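**Re: [packing] Reusing cartons for the small parts**

Kamonchanok Kaewkla wrote:

> Before I order more cartons from Narby, can we agree what counts as reusable? The Cleltwood shelf has 262 flattened ones and half of them have lost part of a flap or wall. I would rather not throw them all out. Also, does anyone still want the small boxes taped all over, or only along the seams?
>
> Kamonchanok

My view, for what it is worth.

1. A torn top edge is acceptable on an open tray carton. It carries no load there. A tear that reaches a bottom fold is a reject.
2. Old tape can stay if it is flat. Pulling it off takes the top layer of paper with it and leaves the wall weaker than before.
3. Small boxes: tape all over if they will be handled often, seams only if they go straight into a larger carton. Full wrapping uses far more tape and the box is a nuisance to flatten afterwards.
4. Wire-handled clips should be kept out of the cartons until the flaps are down. They mark the board if they are left under weight.

The limit for a reused carton stays at 600 g. Anything over that gets a new one.

On the green table at present:

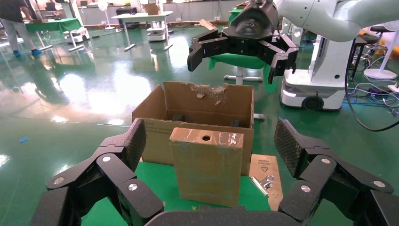 *Small box in clear tape, open carton with torn back wall behind it, clips on the flat piece to the right.*

I would pass the open carton under point 1, provided the base is sound. Please check the folds before it goes back on the shelf.

Narby's minimum order is 2 bundles, so hold off until the sort is done. I can do the Plukness shelf myself in February.

Lesia Polishchuk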